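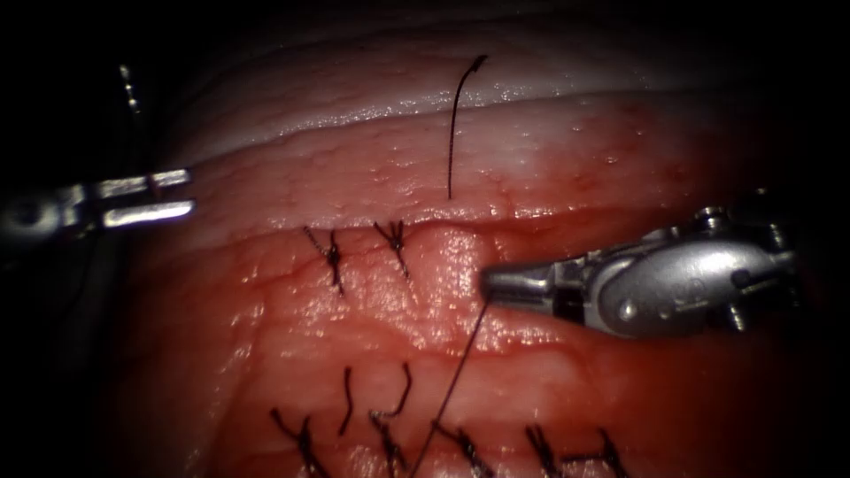
Robot-assisted suturing and the theatre team
Project report, Work and Technology module
Darcy Tuhiwai

1. Background

The Winis training unit at Gasbridge runs practice sessions for surgical staff who already work in operating theatres. In September it brought two-armed robotic suturing into its regular programme. I spent 4 weeks there on placement. My project question was what changes for the people in the room when the stitching is done through robot arms.

I did not look at whether the stitches are better. That would need a clinical study and somebody qualified to run it.

2. Method

I sat in on 56 practice sessions and kept a written log of who was doing what. I also interviewed nine members of staff: three surgeons, four scrub nurses and 2 technicians. Each interview took less than an hour. I asked everyone the same opening questions and then let them talk. Staff are described by job only.

3. The task

The exercise is to close a cut in tissue with separate knotted stitches. The surgeon sits at a console and works both instruments by hand controls while watching a magnified view. One instrument usually drives the needle and pulls the thread through, and the other steadies the tissue or takes the loose end for the knot. The arms do not decide anything. The unit's staff were firm on this and disliked the word "automatic", although the software does filter out hand tremor and scale down large movements.

Black thread is used because it shows up well against red tissue. Tails are trimmed after each knot, and beginners often leave them uneven.

4. Findings

4.1 Surgeons

All three said their backs and necks felt better at the end of a session. All three also said they missed the feel of the thread. At the console they judge tension by eye, from how the edges of the cut come together and how the tissue puckers. One had snapped a lot of thread in her first fortnight and said she had stopped trusting her hands before she started trusting the screen.

4.2 Scrub nurses

This group had the biggest change and, in my view, the least preparation for it. In ordinary surgery the nurse stands across from the surgeon and often has the next item ready before it is asked for. With the surgeon at the console, that contact goes. Requests have to be spoken aloud. Two nurses found this tiring, and one preferred it – she said she no longer had to guess.

4.3 Technicians

Their work has grown. They set up the arms, check the instruments and log faults, and are now expected to stay for the full session. Both wanted this written into their job descriptions. At the time of my placement it had not been.

5. Discussion

The unit's training plan, which is called Dobos, has 59 pages. Most of them are for the surgeon. The section for nurses covers draping and instrument changes but says nothing about how the team should talk to each other. I think a short agreed list of spoken commands would help, and so would practising as a full team from the first session.

My sample was small and all from one unit. People also knew I was writing things down, so they may have been more careful with each other than usual.

6. Further work

I would like to repeat the interviews after a year, and to include the Fatalley site, where the same equipment is due to be installed.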